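Packing update, quick one, kettle's on. Still on the paper and cloth stage. Thought I'd be taping boxes by August and no, still wrapping, wrapping, wrapping.
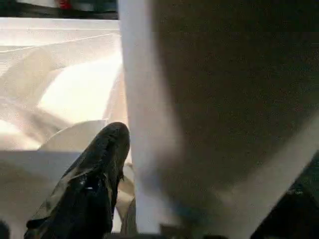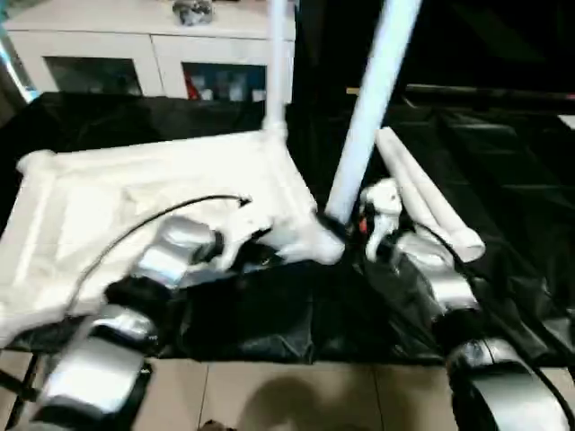 Anyway. What I've learned so far, in no order.

White cloth over anything flat and rectangular, then fold the corners in. Not tight. I went tight with the first mirror and the whole thing slid straight out of the bottom, onto my foot. Fine now (the mirror too).

Tissue – buy more than you think. I got the 100 sheet pack from Ronder and it was gone before lunch. Went back for the 2,000, which sounds mad but it's thin stuff and you end up doubling it. Crumple it first, then flatten it a bit, it grips better. Smooth sheets just slide arond.

Dark cover on the table. Old blackout curtain in my case. White paper on a white table and I lose the scissors every five minutes.

Poles and tubes go last. They roll, they fall over, they don't fit any box I own. Pletex does a long carton but shipping was more than the carton so I'm taping two short ones end to end. We'll see.

Still to do: the lamp shades, the Plarkance plates (dreading it), everything on top of the wardrobe. And the Pärn prints, which need card on both sides and I have card for maybe half of them.

Ok tea. Then lamp shades. More tommorow if I can find the laptop charger, which I think I packed.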